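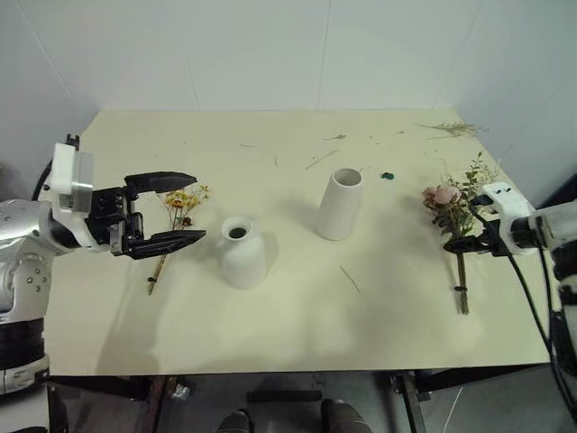 One reader of our first draft, from the Grukthorpe group, remarked that flower arranging is surely a matter of taste, and asked what there could be to study in it before the first stem is in. We were delighted to be asked! Taste does come into it, but so does a good deal of plain handling, and the handling is what this section is about.

### 3.2 Vases, stems and the order of filling

Figure 2 shows the table set-up (a, b). We kept to two white vases, one short with a rounded body and a small dark opening, the other taller and narrowing towards the top. They make a lovely pair to work with. The short one looks the easier of the two, being low and steady, yet its mouth leaves little room for error and suits a single sprig far better than a bunch. The tall one will take a bouquet, provided the stems go in together.

That last point matters more than we expected when we began planning in April. A loose handful of stems spreads as it is lowered, and one or two always catch on the rim. A small tie fixes this nicely. 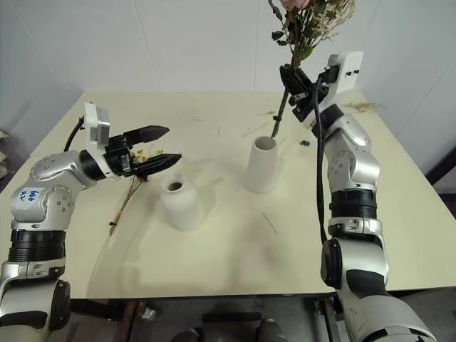 Where the tie sits also changes the finished look. Tied low, the heads fall open and the leaves show; tied high, the bunch stands up stiffly and the rose tends to hide among its neighbours. The Uvthorpe notes on table flowers advise tying just below the lowest leaf, and we found this a happy middle course.

We compared two orders of filling. In the first, the tall vase is filled before the short one, so the large shape is settled and the small sprig can be turned to answer it. In the second, the sprig goes in first. Both gave pleasing tables, but we much preferred the first: a thin stem with small yellow blossoms is easily knocked by a bouquet passing over it.

**Figure 2.** Vases and flowers used in the filling study: (a) with the yellow sprig; (b) bouquet and both vases.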